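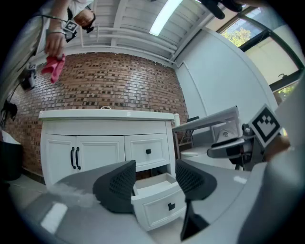
Figure 3. Vanity cabinet with the lower drawer partly open; one bottle stands on the countertop.

4.2 Where things are kept at the sink

The claim we set out to check is a familiar one in the storage literature and in the sales material that borrows from it: give a household a vanity with both doors and drawers, and small items will sort themselves by how often they are used. Daily things go in the upper drawer, weekly things in the lower drawer, bulky or unpleasant things behind the doors. The Wurnham survey treats this as settled. We do not think it is, and the way the survey was run makes it hard to see how it could be.

Wurnham asked people where they kept things. It did not look. Of its 1728 returned forms, 418 came from homes where the person answering was not the person who put things away, a fact given in a footnote and not mentioned again. When Ó Gríofa repeated the questions in 40 homes and then opened the furniture, the answers and the contents matched poorly for anything smaller than a towel. Sorcha Ó Gríofa's own reading is that people describe the bathroom they meant to have. That may be generous. Some of them may simply have been guessing.

The cabinet in Figure 3 is of the common mixed type, with paired doors on the left and two drawers on the right. The doors have long bar handles and the drawers have small knobs. Vitale argues that this difference in hardware matters, and that a knob "invites" light, frequent use while a bar handle suggests weight. We could find no measurement behind the statement. The two kinds of handle are usually bought to look right with each other, and a household that inherits a cabinet from the last tenant inherits the handles too.

The lower drawer is the more interesting case. Darnon ranks it as the least used part of any vanity on the grounds that a person has to bend to reach it. This is true of an adult standing at the counter.

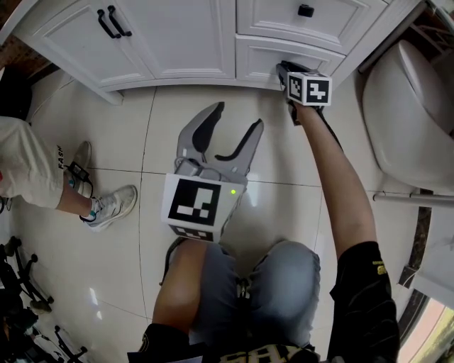
It is much less true of anyone who is already down at floor level, and a good deal of bathroom work happens there: wiping tile, looking for something dropped, helping a small child. From a seat on the floor the lower drawer is the nearest part of the cabinet and the countertop is the awkward part. Darnon's ranking takes one posture for granted and then reports the result as a property of the furniture.

A second problem is the countertop itself. Every scheme we reviewed counts items left out on the top as "unstored," as if the owner had failed to finish the job. In the June visits the same bottle or cup was often in the same place on the return visit, which looks like storage to us. Tumeo's coding sheet has 274 item types and no code for this. An observer using it must either leave the item out or mark the room as untidy - and the second choice feeds straight into the tidiness score that the sheet is supposed to explain.

We therefore make only modest use of the earlier figures. We keep the split between doors, upper drawer and lower drawer, because it is easy to apply and two observers rarely disagree on it. We drop the frequency labels. Whether people do reach for the upper drawer more often is a question about what they do over days, and a look at the contents on one afternoon cannot settle it.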